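Gloves with controllers, or the hand-held gripper?

August 31, 2022

I've been going back and forth since June on which setup to keep for recording hand tasks, so this month I ran both on the same job: bottle, bowl, lid, white table.

The first setup is the Storkley gloves, with a controller strapped to the back of each hand. You work with your own fingers, and the controllers tell the software where your hands are. Strapping in takes me three minutes. The right wrist unit has a cable, and I've learned to run it off the front of the table before I start.
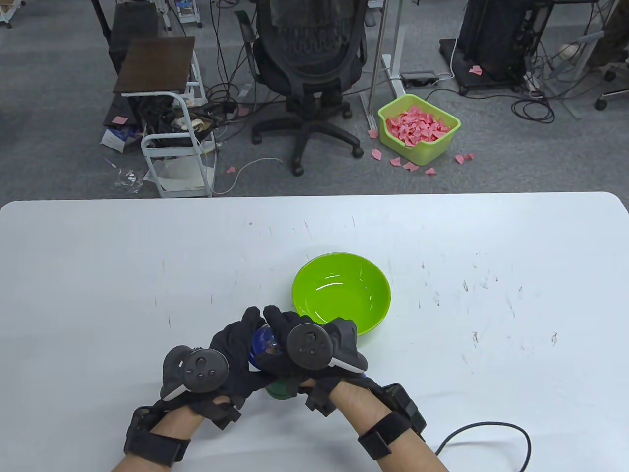
Huw Gronow thinks I'm being too easy on the gloves. He wrote to say the controllers slip on the strap after a long session, and that he has to redo his calibration every 70 takes or the wrist angle drifts. His fix is a strip of grip tape under the mount. I haven't tried it yet — my sessions are shorter than his.

The second setup is the Golob gripper, which has its own camera. It's simpler to hand to a new person, and there's nothing to strap on. The weak spot is the view. With a small object up close, whatever is near the lens covers most of the picture, and a slight turn of the wrist tips the whole room.

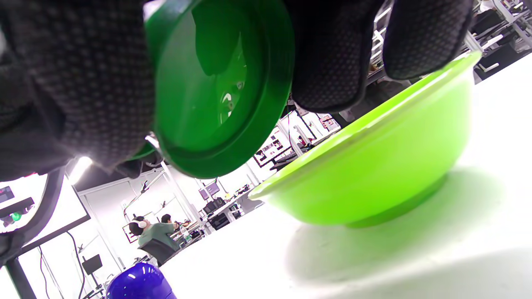

I kept 311 takes in all. The gloves did better on anything that needed two hands, like turning a bottle or opening it. The gripper did better on plain pick and place, and its files needed less cleanup.

For now I'm staying with the gloves for bottles and using the gripper for the rest. Next I want to try a wider lens on the Golob, if Rhiannon can spare hers.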